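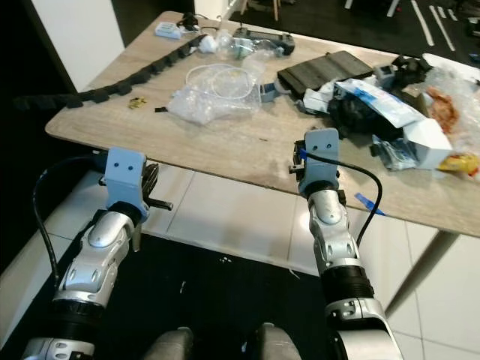
Most households have a table that stops being a table. Things get put down on it on the way to somewhere else, and after a few weeks the pile sets the rules. Raquel Valente has been sorting other people's piles in and around Vidbridge for years, and she says the hard ones are never the clothes or the books. They are the bits: a length of black cable chain, a coil of clear tube still in its plastic bag, a ridged grey panel that must have belonged to something, small white boxes with who knows what inside. All of it looks useful, so all of it stays.

Her first step is to leave the drawers alone. "People run off and buy organizers," she says. "Then they have the same stuff in organizers." She starts at one corner and makes two groups, things she can name and things she can't. The second group goes in a carton with the month written on the lid. If May comes around again and the tape hasn't been cut, the carton goes out.

Cables get a session of their own. Valente lays each one out straight, finds what it plugs into and ties a paper tag at one end. A cable with no device goes to the electronics recycling depot on Morais Road, which also takes small gadgets and chargers.

Packaging is where she and Liviu Voicu part ways. Voicu runs the repair bench at the Benier community workshop and keeps nearly every bag a part came in. The part number is on the bag, he says, and once the bag is gone you're guessing. Valente would write the number on masking tape and toss the plastic. They have had this argument more than once — neither has budged.

They do agree on tubing. Keep it coiled and out of the sun, and don't stand anything heavy on it. Long, stiff pieces should lie flat on a shelf or hang from a hook, well back from the edge where a sleeve can catch them.

Voicu's other habit is worth copying. He keeps one shallow tray for whatever is being worked on now, and when the job is finished the tray gets emptied before the next one starts. His own kitchen table, he admits, is another matter.

COMMENTS (3)

urodov_dad: Tried the carton with the month on it. My wife opened it after a week looking for a charger. Does that reset the clock?

Pat in Vidbridge: Team Liviu on the bags. I threw one out and ordered the wrong fitting twice.

M.K.: Is the Morais Road depot open evenings? The sign only gives the morning hours.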